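Help wanted: weekend store clerk, Florholm Corner Market

Need someone part time, starting in July. Small store, snacks, drinks, the usual. Saturdays plus every other Sunday, 6 hour shifts. Opening shift mostly, so you have to be OK with getting up early. No experience needed, we train.

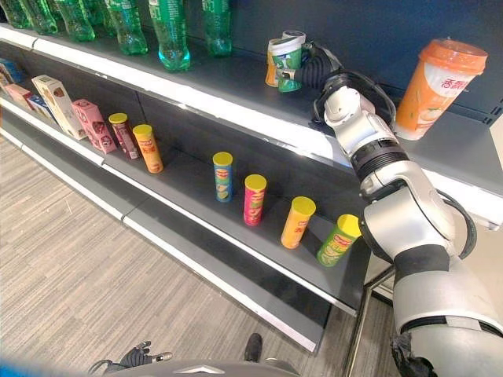
Pay is weekly, talk to Natalina about the rate. Depends on whether you can close too. Must be 18 for the evening shifts, 16 is fine for mornings with a school form. Free coffee. Parking behind the building, don't use the Clilto spots, they tow.

What you'd be doing
Register, mostly
Stocking shelves and checking dates
Price labels, they change every week
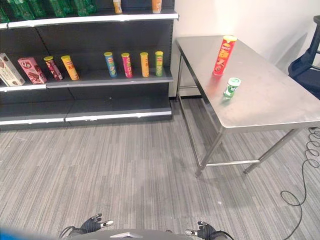
What we need from you
On time. Really.
Can lift a case of soda
Basic math, the register does the rest
Spanish or Urdu a plus, not required

Regulars come in fast after the Pace bus lets off so it gets busy for a bit, then quiet again. Bring a book if you want, just not your phone at the counter. We carry over 200 items and you'll know where everthing is in a couple weeks.

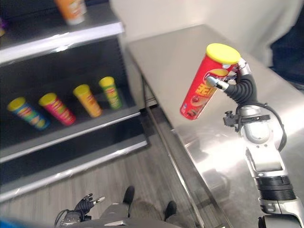 How to apply
Stop in and ask for Zarmeena Minhas or Natalina Villa, any day before noon. Or leave a note at the register with your name, number and which days you can't work. Resume optional. Two references, not family. We call back the same week usualy. Short trial shift, paid. 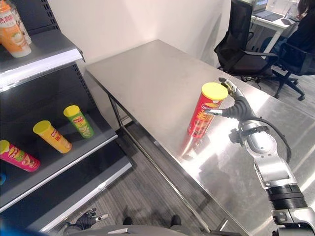
Lay's in the can, red with the yellow lid.

Position open until filled. No calls during lunch pls.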